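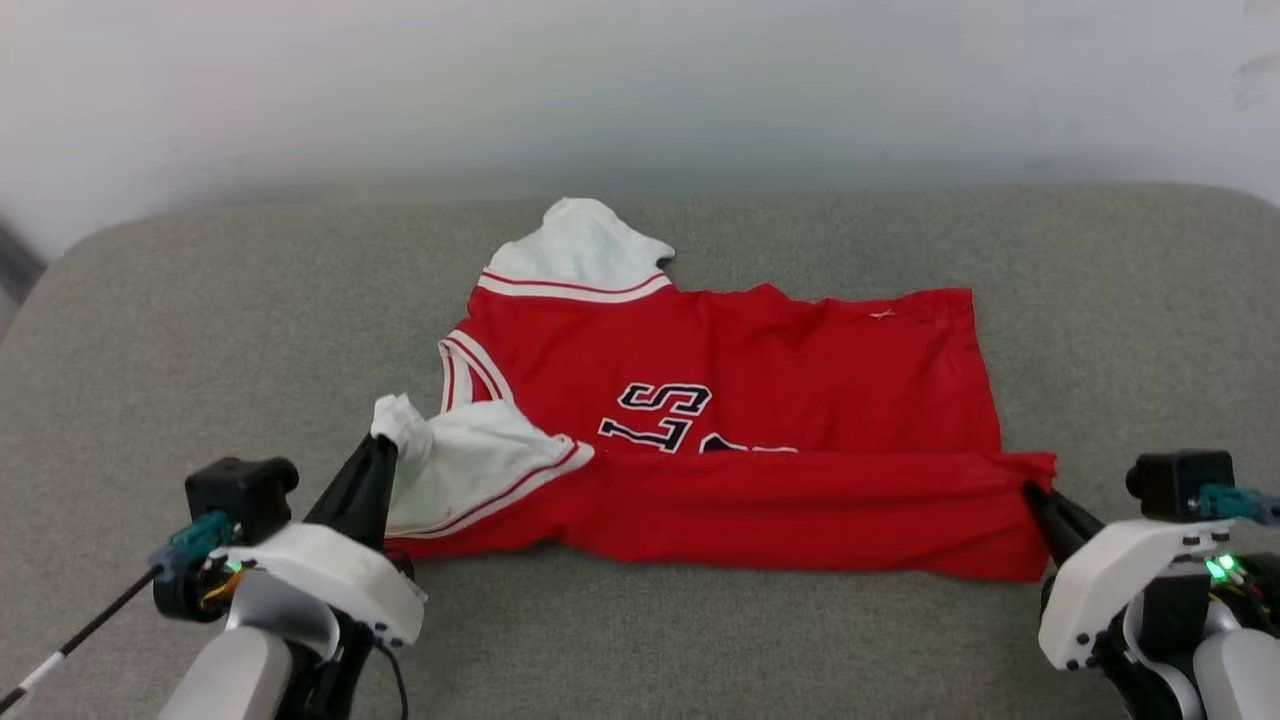 Section 4. Setting up the after-hours tip line

Complete Section 3 (Network and power) before you begin. The status light on the Gekanar console must be solid green. If it is blinking, go back to step 3.6.

The after-hours line takes calls from the public when the front desk is closed. Callers can leave a recorded tip, ask for a case number, or be sent to the county dispatcher. It does not replace 911.

CAUTION: Do not connect the after-hours line to a 911 trunk or to any line that dispatchers answer as an emergency line. Calls picked up by the console are not ranked by urgency.

4.1 Before you start

You will need:

The supervisor key card
The line sheet filled in by your phone provider
The agency code printed on the inside of the console door
A second phone for the test call

Only one supervisor can be signed in at a time. If the screen says Supervisor Busy, someone is signed in at another station.

4.2 Assign the line

1. Insert the supervisor key card and enter your PIN.
2. From the main menu, choose Lines, then Add Line.
3. Enter the ten-digit phone number from the line sheet. Do not enter dashes or spaces.
4. Under Line Type, choose After-Hours Tip.
5. Under Socket, enter the number of the wall socket the line is plugged into. Sockets are numbered from the left.
6. Press Save. The console restarts the line card. Wait until the line shows Ready.

Note: On consoles shipped before June, Line Type is on the second screen. Press Next to reach it.

If the line shows Fault 71, the cable is in the wrong socket or the provider has not turned on the line. Check the cable first. Fault 40 means the number is already assigned to another line on the same console.

4.3 Set the hours

1. Choose Lines, select the after-hours line, and press Schedule.
2. Enter the opening and closing times of the front desk for each day. The line is active whenever the desk is closed.
3. For a day when the desk does not open, check Closed All Day.
4. Add holidays under Exceptions. Each exception has to be entered again every year.
5. Press Save.

The schedule follows the console clock. If the clock is wrong, fix it under System, Time, and then open the schedule and save it again. Times already saved do not move on their own.

4.4 Record the greeting

The console comes with a standard greeting that does not name your agency. Most agencies record their own.

1. Choose Greetings, then Record New.
2. Lift the handset and wait for the tone.
3. Read the greeting at a normal speaking pace. Give the name of the agency, the hours of the front desk, and the instruction to hang up and dial 911 in an emergency.
4. Press the pound key to stop.
5. Press 1 to listen, 2 to record again, or 3 to keep the greeting.

A greeting can be up to 100 seconds long. Anything past that is dropped without a warning, so play it through to the end before you keep it.

If your agency serves more than one town — Skovusdale and Dmytriv, for example — name each one. Callers often hang up when they don't hear their own town.

Greetings in other languages are recorded the same way. Assign each one a key under Greetings, Language Keys. Key 0 is reserved for transfer to the dispatcher.

4.5 Anonymous callers

By default the console stores the caller's number with the recording. To turn this off:

1. Choose Privacy, then Caller Number.
2. Select Do Not Store.
3. Enter your PIN again to confirm.

CAUTION: This setting affects new calls only. Numbers stored earlier stay on the console until the recordings are deleted. Check your agency's records policy before deleting anything.

The phone provider keeps its own call records. Do not promise callers in the greeting that a call cannot be traced.

4.6 Make a test call

1. Choose Lines, Test Mode, and press On. The line becomes active regardless of the schedule.
2. Call the number from the second phone and let the greeting play.
3. Leave a short message and hang up.
4. Choose Inbox. The message should be at the top of the list with the word Test beside it.
5. Play the message and check that both the start and the end can be heard.
6. Call again and press 0. Warn the dispatcher ahead of time.
7. Turn Test Mode off.

If no message appears, enter service code 666 at the main menu to open the line log. The last entry shows where the call stopped. Copy it down before calling support — the log is cleared when the console restarts.

Sites that forward messages through a Rundeck relay should go on to Section 5. All other sites can skip to Section 6, Sharing the inbox.

Section revised Oct 15, 2026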